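HSK 114 Textiles in the Home
Unit 6 handout: Bed linens, fiber, weave and care
Instructor: Yanti Pillai

Read this before the lab. The worksheet at the back of the packet uses the same terms, and the quiz covers the first four sections.

1. Fiber content

Most sheets sold for home use are cotton, polyester, or a blend of the two. Linen, rayon from bamboo, and lyocell make up most of the rest. The fiber sets the upper limit on how the sheet will feel and wear. Weave and finish do the rest of the work.

Cotton takes up moisture well and stands up to hot washing. It wrinkles, and it shrinks in the first few washes unless it has been preshrunk. Cotton fibers are graded by staple length. Long staple fibers can be spun into finer, smoother yarn with fewer loose ends, so the cloth pills less.

Polyester is strong, dries fast and holds its shape. It takes up very little water, and many sleepers find it warm. It also holds on to body oils, which is the usual cause of a smell that stays after washing.

Blends are common in dormitories, motels and hospitals because they dry quickly and need little ironing. The cotton part of a blend wears away faster than the polyester part. An old blended sheet may therefore feel thinner and slicker than it did when new.

Linen is stiff at first and softens with use. It creases sharply. Repeated pressing along the same fold will weaken the yarns there, so change the fold line from time to time.

2. Thread count

Thread count is the number of warp yarns plus the number of weft yarns in one square inch of cloth. A plain cotton sheet with a count of 200 can be perfectly good if the yarn is good. Very high numbers on a package often come from counting each ply of a multi-ply yarn separately. Two fabrics should be compared by count only when fiber, ply and weave are the same.

In the lab you will use a pick glass to count warp and weft on three swatches. Count each direction in two places and take the average. Stay away from the selvage, where the yarns are packed closer.

3. Weave

Plain weave: each weft yarn goes over one warp and under the next. Percale is a closely woven plain weave. It has a matte surface and a crisp feel.

Sateen: the yarns float over several others before passing under. The surface is smooth and has some shine. Floats snag more easily.

Twill: the crossings step over by one yarn each row and form a diagonal line. Twill is heavier and is used more for mattress covers than for sheets.

Flannel: a plain or twill cloth that has been brushed to raise the surface fibers. It sheds lint in the first washes. Wash it apart from dark clothing.

Knit jersey: looped, not woven. It stretches, has no thread count, and is sold by weight.

4. Pattern: woven and printed

Checks, stripes and ginghams can be made in two ways. In a yarn-dyed cloth the yarn is colored before weaving, and the check comes from crossing colored yarns with white ones. In a true gingham there are three tones: the full color, the white, and a middle tone where the two cross. In a printed cloth the pattern is put on one face after weaving.

To tell them apart, turn the fabric over. A yarn-dyed check looks the same on both sides. A printed check is usually paler on the back, and its lines may drift off the straight grain. Drift matters in a fitted sheet, where the pattern is pulled over the corners and any slant shows.

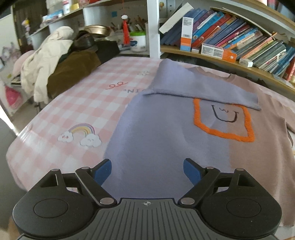
Alfredo Yap: I would add that a printed check can fade faster along the top hem than anywhere else, because that part gets the most rubbing. When I buy secondhand I look there first. If the hem has kept its color, the rest of the sheet is usually fine.

His point is useful for the worksheet. Question sheets from past terms ask only about the front and back of the cloth, but wear at the hem will be accepted as supporting evidence if you say which edge you looked at.

5. Laundering

Read the care label first. Where there is no label, treat the sheet as cotton and wash warm.

Load the machine loosely. Sheets wrap around each other and around smaller items, and the middle of the bundle does not get clean. Wash sheets without towels when you can. Towels leave lint and are slower to dry.

Use the amount of detergent given for the load size. Extra detergent does not rinse out fully and makes cotton stiff. Fabric softener coats the fibers and cuts down on how much moisture they can take up.

Chlorine bleach is for white cotton only. It yellows some finishes and weakens elastic. Oxygen bleach is safe for most colored cottons, but test a hem first.

Treat stains before washing. Blood: cold water and detergent. Body oil: liquid detergent worked in by hand, then left for 25 minutes. Ballpoint ink: rubbing alcohol on a white cloth, blotted from the back. Do not machine dry until the stain is gone.

Dry on medium heat and take sheets out while the hems are still very slightly damp. Stop the dryer once partway through and shake them apart.

6. Fit and storage

Measure mattress depth at the side seam and add the depth of any pad or topper. A fitted sheet needs a pocket at least 2 inches deeper than that total so it can tuck under. Allow for shrinkage in untreated cotton, which can reach 5 percent.

Store linens dry in a cupboard with some air movement. Plastic bags trap moisture and can yellow white cotton. Unfinished wood shelves should be lined with clean paper.

For the lab

Bring: this handout, a ruler, a pencil, one sheet or pillowcase from home with its label if it still has one.

Swatch sets are in the cabinet marked Lacson. Return them in order. The set with the sateen and the jersey is short one card, so pairs at the back table will share.

Worksheets are due March 19, 2021, before class starts. Late sheets go in the box outside the office and lose 5 points.

Reading for Unit 7: towels and terry cloth, packet pages 31 to 38.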